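4. What happened when the filings slowed down

I should say up front that I came to this part of the project expecting a dull result. My plan was simple enough: take the lawsuits that towns bring against their own state governments, sort them by how fast they were filed, and see whether speed had anything to do with how they ended. I figured the fast ones would be sloppy and the slow ones careful, and that a judge would notice. That was the whole theory, and I'd written most of the introduction around it before I had read a single docket (a mistake I'd like to think I won't repeat).

Sellasberg is the case that changed my mind. The state cut its road maintenance money in May, and the town had a complaint ready before the budget was even signed. I went in looking for gaps and found very few. The town's lawyers had been through two earlier fights over the same fund, and they had simply kept the old arguments on a shelf. So a quick filing there told me almost nothing about how much work had gone into it. The work was already done!

Zoltow went the other way. It waited 5 months, held 3 public hearings, and then filed something so broad that the court threw out half the claims at the first chance it got. When I read the hearing minutes I could see why. Every group that showed up wanted its own complaint added, and the council kept saying yes. I have some sympathy for that – it's hard to tell a room full of upset people that their issue belongs in another lawsuit – but it made for a messy case, and the delay clearly didn't buy the town any extra focus.

By this point I had read more than 40 complaints and my neat fast-versus-slow split was in trouble. What I started tracking in its place was whether a town had sued over a similar question before. I call this "practice" in Section 3, which is a loose word, and a reviewer of an earlier draft told me so. I've kept it anyway. "Litigation experience" sounds better but suggests something about the lawyers, and in a lot of these places the lawyers had changed while the files stayed put.

Farah and Vallberg make a useful pair on this point. They're close in size, they lost the same school transport grant, and they filed within a week of each other. Farah had practice and Vallberg had none. 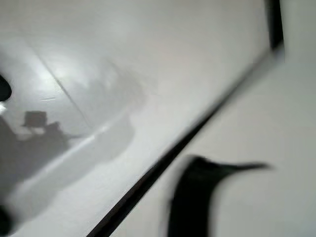
Figure 2. Pale surfaces and a dark edge strip, with motion blur.

Farah asked for one thing, a temporary order keeping the grant in place, and got it. Vallberg asked for the same order plus a ruling on the governor's powers in general, and spent most of its hearing defending the second request. I don't want to lean too hard on two towns. They drew different judges, and I have no good way to correct for that with so few cases. Still, the pattern of narrow requests from practiced towns shows up in the larger set too, and it holds when I drop Sellasberg, which I worried was doing all the lifting.

One thing I couldn't settle is whether towns learn this from losing or just from going through the process. The dockets don't say, and the council minutes are patchy before the first filing in most places. I take a guess at it in the next section, using the settlement records.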